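Five months with the Ralevar desktop arm

August 22, 2020

So I promised a bunch of you a proper write-up of the Ralevar, and then the summer got away from me. Sorry about that! I've had the thing bolted to a table since March, and I think that's finally long enough to say something more useful than "ooh, it moves."

Quick background for anyone new around here. The Ralevar is a tabletop arm kit that comes with a two-finger gripper and a little camera that sits at the wrist. You pay for the hardware once, and then there's a subscription called Bisbridge that handles the training side. You steer the arm through a chore yourself over and over, Bisbridge takes the recordings, and a while later it hands you back something that can have a go at the chore without you. The kit was 3,000 dollars when I ordered mine and Bisbridge is 200 a month on top. I paid for both with my own money, so if I sound grumpy in places, that's why.

The box showed up heavy and very well packed. Ka-ming Mok came over to help me put it together, mostly by reading the manual out loud while I held things. It took us 6 hours. The manual says an afternoon, which I guess is fair if you start your afternoon at lunch and don't stop for a sandwich. Steps one through whatever are fine, the drawings are big and clear, and then you get to the cable routing and it's one tiny diagram with arrows going everywhere. We routed the wrist camera cable wrong, put the cover on, turned the wrist, heard a noise I did not enjoy, and took the cover off again. If you're building one, leave that cover loose until you've turned every joint all the way both directions by hand.

Okay, the gripper! This is the part I like best. The fingers are long and tapered and they come together nicely at the tips, and they're pretty gentle as these things go. I've picked up socks, sponges, a deck of cards (in the box, let's not get carried away), and a very old lemon-scented candle. Soft stuff is where it's happiest. Fabric bunches up between the fingers and it just hangs on. What it doesn't like is anything flat and lying down. A coin, a credit card, one sheet of paper – forget it. The tips skate right over the top. Soledad Kincaid, who has the same kit over at her place, stuck strips of shelf liner on hers and says it helped a lot. I tried it and mine peeled off by dinner, so either she has better shelf liner or I didn't clean the fingers first. (I didn't clean the fingers first.)

Steering is done with a handheld controller. There's a small lag, and you stop noticing it after a week or so, but guests always notice. Everybody overshoots. Everybody says "whoa." The squeeze trigger is too stiff for my taste and my hand gets tired after a long session, so I do short ones now.

The training part is what most of you asked about, so let me get into it. My first real project was getting it to pick up a cloth and put it down in a different spot. I recorded 200 tries over a couple of weeks with everything in the same place, sent it all off, and got back a very confident robot that could pick up a cloth in exactly one position. Move the cloth over by the width of your hand and it would grab the air where the cloth used to be. I wrote to support feeling kind of cheated, and I heard back from a guy named Wagner Honorato who was really patient with me. He told me to change things up between tries. Different starting spots, different folds, different lighting, different stuff in the background. Basically, mess with it.

I threw out the whole first batch and started over, and the second round was a different animal. It's still not what I'd call reliable. On a good day it'll get the cloth most of the time, and on a bad day it pats the table like it's looking for its glasses. But it reaches toward where the cloth really is now, and the first time it did that I yelled loud enough to bring my neighbor to the door.

A few complaints, in no order. The app logs you out constantly. Uploading is slow, and if it fails it starts again from zero, so I run mine overnight. The arm's clamp wants a thicker table edge than mine, and I had to shim it with a paperback. The power brick gets warm enough that I moved it off the carpet. And the spare fingers come in a pack of 5, which is an odd number for a gripper that uses two. I wrote in about that as well and got a smiley face.

People also want to know how it stacks up against the Era, which is the other arm in this price range. I've only had a turn on one, at Tien-fu Sin's, so take this lightly. The Era felt faster and quite a bit louder. Its software is nicer to look at. The gripper on that one is stubbier and I had a harder time seeing what I was doing through the camera. If you want to play around and you don't care about the training service, I'd try the Era first. If the training is the whole point for you, it's the Ralevar.

Would I buy it again? The arm, yes. Bisbridge I'd pay for a month at a time, with all my recordings ready to go before the month starts, and then cancel until the next project. You can do that, by the way, it's under Billing and then Pause, and your old stuff is still there when you come back.

Next up I want to try folding. Shuk-fan Hsieh left a comment on the last post asking if it can do a fitted sheet, and Shuk-fan, I can't do a fitted sheet.

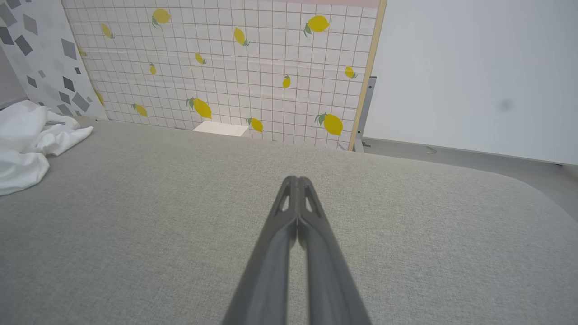
Looking out over the fingers, with the white cloth off to the left.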